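A small table is also a table

Moushumi Wickramasinghe has taught people how to set a table for many years, first in a hotel in Nisatitz and now in her own small school, Tolthorpe. I met her on 4 June 2025 to talk about a thing that most of us do every day without thinking: putting the spoon and the fork in their place.

She made tea before she let me ask any question. The kitchen where she receives her students is narrow, and she likes it so. "When people come to me they expect a dining room with a long table and 100 glasses," she said. "But they will go home and eat at the kitchen counter. So we learn at the counter."

I asked her what is the first lesson. She said that it is the placemat, and that it can take the full morning. Students put it down quickly and want to go on to the cutlery. She sends them back. The mat must lie flat and its edge must follow the edge of the counter. If it was stored folded, there will be a line in the middle, and she does not iron it away. "I use this line. It tells me where the plate will go. Why should I remove a thing that helps me?"

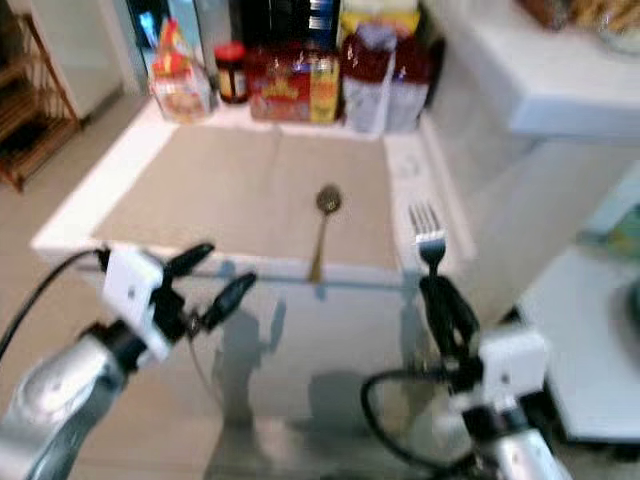 Spoon on the woven placemat, fork held just to its right, before the plate.

About the order of the pieces Mrs. Wickramasinghe is less strict than I expected. In Nisatitz she had to follow a book of rules from the hotel, 91 pages, and she still keeps it in a drawer. At home she puts the spoon first, then the fork, and the plate comes when the food is ready. "My mother did it in this way. A teacher from the hotel would be angry with me, maybe. He would say, the plate is the center and all other things come after it."

And mixing the metals? There she became quite lively. A spoon in a gold color next to a silver fork was a mistake when she was young, and her former colleague Dilani Munasinghe still does not accept it. The two women have discussed this for 40 years. "Dilani says it looks like you lost the other half of the set. I say, yes, I lost it, and now I have a nice table."

Her courses have up to 2 students at one time, as the kitchen does not allow more. In July she will go to Szénási, where she was invited to teach for a week in a community kitchen. She will bring her own placemats but no cutlery. She wants to work with what is in the drawers there.

Before I left I asked what she notices when she is a guest in another house. She thought for some time. "If the handle of the spoon goes over the edge," she said. "Then I push it back a little, when the host is looking at the stove."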